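Community Help > Computers and Equipment > Desktop hardware

Fitting a second-hand hard drive into an office tower: caddy, cables and memory

Status: Answered
Replies: 3

QUESTION
Posted by Grelia Reading Room

Our reading room has received a number of used desktop towers from the Sembiring office clearance. They were supplied without hard drives. The drives came separately in a carton, together with a set of plastic caddies, and no written instructions were enclosed. We propose to fit one drive in each tower before the machines are offered to readers.

We should be grateful for guidance on the following. Is the drive to be screwed into its caddy, or does it simply clip? Which of the cables inside the case belong to the drive? Is it advisable to alter the memory at the same time, given that the case will already be open? Our inventory entry for the first tower is 918, and we would prefer not to damage it while learning. The members of staff concerned have changed a printer cartridge but have not previously worked inside a computer.

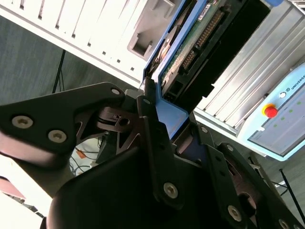

The caddies were our first difficulty, and we tried several the wrong way round before stopping to ask. The drive sits inside a bright blue plastic surround which ends in a wide flat tab, and its green circuit board is on show along one face. We do not know how much pressure is acceptable when the caddy goes into the bay. Two of ours have stopped short, and we have left them there pending a reply.

ANSWER 1 (accepted by the original poster)
Posted by Sorken Equipment Helpdesk

The procedure is within the ability of any careful person. Please allow 30 minutes for the first machine. Later ones will go more quickly.

Shut the computer down, switch it off at the wall and remove the mains lead. Hold the power button in for a few seconds. Lay the tower on its side on a firm table and remove the side panel. Touch bare metal on the case before handling any part.

Caddies of this kind generally hold the drive by small pins which enter the screw holes along its sides. Flex the plastic outwards slightly, seat the pins on one side, then the other. Screws are not normally required. Slide the caddy into the bay squarely, using the tab, until it clicks. If it stops short, withdraw it fully and check that all the pins are home. Do not strike it. Do not press on the circuit board.
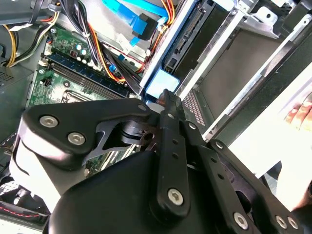
Sorken, August

Before connecting anything, users are asked to identify the main parts of the case. The motherboard is the large printed board, and the metal cage for the drives stands apart from it. The long parallel slots with latches at their ends are for memory. Loose cables should be moved aside by hand and must not be pulled, as some will be attached to small connectors on the board which break easily.

Each drive of this type needs two connections. The narrower is for data and runs to the motherboard. The wider is for power and comes from the power supply. Both have an L-shaped key and will enter one way only. If a plug resists, turn it over and try again.

ANSWER 2
Posted by Grunia Learning Centre

We would add a note on the memory, as the reply above does not deal with it. Our own stock of similar towers is recorded on sheet 964, and memory accounted for most of the machines returned to us as faulty.

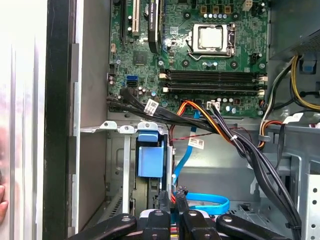

Grunia, August

A tower with nothing in its memory slots will not start properly, however well the drive has been fitted. Some cases arrive stripped of memory as well as drives, so the slots should be inspected first. To fit a module, open the latches, line up the notch in its lower edge with the ridge in the slot, and press evenly on both ends until the latches close. The lever beside the processor should be left alone. It has nothing to do with the memory.

Modules must be of the type stated in the maker's manual. Mixing types to use up spares is a false economy, and the wrong type will not go in at all without force. We allow 15 minutes for this part of the work, including the time taken to find the manual.

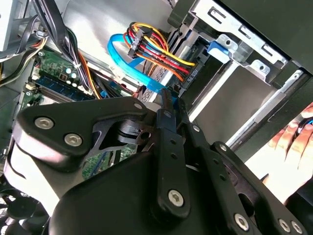 Once the drive and memory are in place, check that no cable lies against the blades of a fan. This is easily missed when the case is on its side, as cables shift when it is stood upright again. Gather any slack and secure it with a cable tie, leaving enough play for the drive to be withdrawn later. Refit the side panel before reconnecting the mains lead. The drive should then be listed in the set-up screen, and the operating system may be installed.

ANSWER 3
Posted by a registered member

Ours clicked in fine. Just push harder.

Reply from Sorken Equipment Helpdesk: Users are advised not to follow the above. A caddy which stops short is usually misaligned, and additional force may crack the plastic or bend a pin.

Reply from Grelia Reading Room: Thank you. On both of the caddies in question one pin had not entered its hole. They have been reseated and have gone in without difficulty. The power plug was also upside down on the first attempt. Tower 918 now lists its drive, and we shall proceed with the remainder this month. Is it necessary to wipe the drives first, or will the installation do so?

Reply from Grunia Learning Centre: They should be wiped first. Please open a separate question under Data and Disposal, where the current guidance is kept.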